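Adesuwa Ogbonna
A thread on tidying our shared room under the spiral stair, and mostly on one bucket. I promised it to the people on the Plorkitz list in December and I am late with it. Excuse my English where it limps.

The building is from 1979 and so is the stair, I was told. It is beautiful from below, all the brown treads opening like a fan. It is also the place where everyone puts down a bag "for one minute".

My part is small: the black table, what stands on it, and the drawer under the front of it. I did not dare to begin with the cables.

The first problem is powder. White powder on a black table shows every finger and every sleeve. If you are choosing a table for powder, do not choose black. We did not choose, the table came from Henrike Kröger's old office and it was free.

Until spring we kept the material in the paper sack it was sold in. A paper sack stands well when it is full. When it is half empty it folds at the waist and lies down, and then you have the material in the drawer also.

So I went to Sarnix, the hardware store, with the wish for a grey bucket with a good lid. They had no grey. They had purple. I stood a long time in the aisle and then took the purple one, 20 dollars with the lid.

I was a bit ashamed of the colour and now I would buy it again. Everybody knows where it is. You say "the purple one" on the phone and the person goes straight to it. With our three old grey tubs this conversation took five minutes.

What I like in it: the rim is wide, so the scoop goes in with your whole hand around it. You can see through the plastic a little, so you know when it is time to order.

What I like less: the lid. It closes well, but only if the rim is clean, and the rim is never clean. Wipe it with a dry cloth first. A damp cloth makes a paste, and the paste becomes a crust. Ask me how I know.

Henrike wrote me: "Why not a bucket with a screw lid?" I tried one from Cimavitz. The powder went in the thread of the screw and it made a noise like teeth. It is now used for umbrellas.

The rule I tried to introduce is that the lid goes back on after each scoop. It lived for two days. The rule we have now is that the lid has one place, to the right of the bucket, with the top side up. This one people keep, more or less.

Top side up is important! If you put it with the inside up, the dust from the room falls in it, and next time you close the bucket you give all this dust to the material.

The packages that are not yet open stay behind the bucket in their cardboard box. I cut nothing and I leave the flaps. I had a nice plan with a shelf, but the box came with the goods, and it goes out with the recycling when it is empty.

In the drawer are only small things. My wish was a divider. Etim, who repairs everything in this house, said he will make one from leftover planks. I have stopped to ask. A yogurt cup does a lot of work in the meantime.

Wiping the table: dry brush first, from the back to the front, into a dustpan held against the edge. After that a cloth wrung out very well. Never blow. I have seen grown people blow.

The floor mat is dark green and it forgives more than the table does. I vacuum it at the end of the day and lift the cables with my foot, which is surely wrong.

Water bottles are a topic for themselves. I ask only that they do not stand on the black table. One tipped bottle and the table is a bakery. Anywhere else in the room is fine for me, please close the cap.

Somebody asked how much powder we use. The delivery papers for last year say roughly 3000 grams for each month, and one month only 618, when half of us were sick. So a bucket is enough, you do not need a barrel.

Two views of the room, one from low down and one across the table:

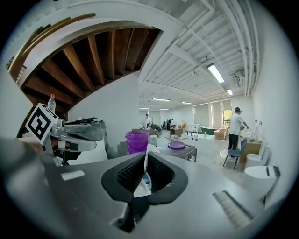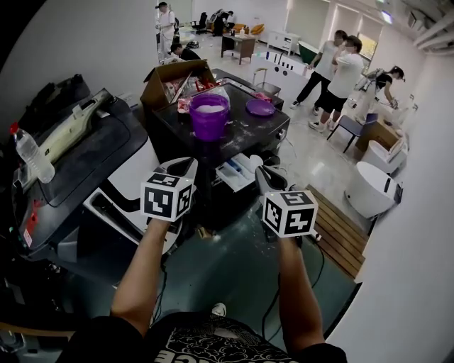 4 min read

The purple bucket is in both, with its round lid lying to the right of it. In the second one you see also how the table looks with powder on it, so please do not think I am cleaning all day.

Still open on my list: the cables, the divider, and a hook for the brush. The hook I bought already at Sarnix. It is in a drawer in my kitchen at home, together with two other hooks.

If you have a lid that closes over a dusty rim, write me the name of it. I will take any colour.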